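Sorting the kit before the summer break

The end of the season always leaves me with more washing than I expect. This year I had the under-elevens' tops as well as our own, and they had been sitting in two bags in the hall since we got back from Trilside. I finally got to them in March, which says something about how the winter went.

I washed everything at 40 in the end, although Catherine Aitken told me years ago that 30 is plenty. The mud at Trilside is a reddish clay and it sets hard in the knees and elbows, so I soak the worst of it in a bucket first and then give it the full wash. I turn the tops inside out. I don't use softener on sports things. It makes them feel nice for a day and after that they seem to hold on to the smell.

Drying is the slow part in our house. We have one airer and the line outside, and the line is no use before ten in the morning because the sun doesn't get over the garages. I did four loads over a few days and folded each lot as it came in. I do all my folding on the spare bed. The table is the right height but it is always covered in something else, and the bed has enough room to make proper piles and leave them there overnight.

My way of folding a top is very ordinary. Face down, smooth out the back, sleeves in, sides to the middle, then up from the bottom. Thick tops with ribbing at the cuffs and waist get one fold fewer because they spring open again if you try to make them small. I used to roll them, after Carys Llewellyn showed me how she packed for Steltomville, and rolling is very good for a suitcase. In a drawer I found I could never tell which one I was pulling out.
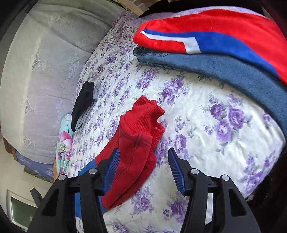
The other thing I decided this time was to sort by size before colour. Last year I did it the other way round and ended up with lovely neat piles that were no help to anyone, and Orlando Ticona had to go through the lot on the touchline looking for a medium. So the small ones went in the first bag and the bigger ones in the second, with a bit of card in each saying what was inside.

A few things needed mending. One cuff had started to come away at the seam and I did that by hand with doubled thread while the radio was on. There was a zip I couldn't do anything with, so that top has gone in the pile for Nneka Omoregie, who is much better with a machine than I am. I also had a go at a grass stain with washing-up liquid and an old toothbrush. It faded but it is still there.

I have kept back a couple of our own things to pass on. They have been outgrown since Christmas and there is plenty of wear left in them. Chaiwat Kamolrat has first refusal for his youngest, and whatever he doesn't want will go to the swap rail.

Next job is the socks — I have a carrier bag full of them and no great hopes of finding pairs.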